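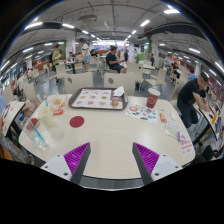
Jeu Tulance / tables de restauration - notes de version

Comparaison de deux jeux de doigts sur la pince à main : Pillero (nervurés, souples) et Baluyot (lisses). 600 épisodes, 83 écartés. Version du 20 janvier 2025.

Contenu
vidéo + ouverture de pince + pose
annotations partielles, voir le dossier mostden

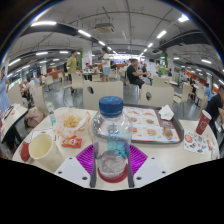 Doigts Pillero : meilleurs sur les objets lisses, moins bons sur le papier. Prise par les deux côtés, bouteille debout, bouchon vers le haut - à garder comme cas de référence pour le plastique transparent. Baluyot glisse plus souvent, a refaire avec une force plus haute.

A faire
recalibrer l'ouverture, dérive en fin de sesion
sachets de sauce : pas encore testés avec Baluyot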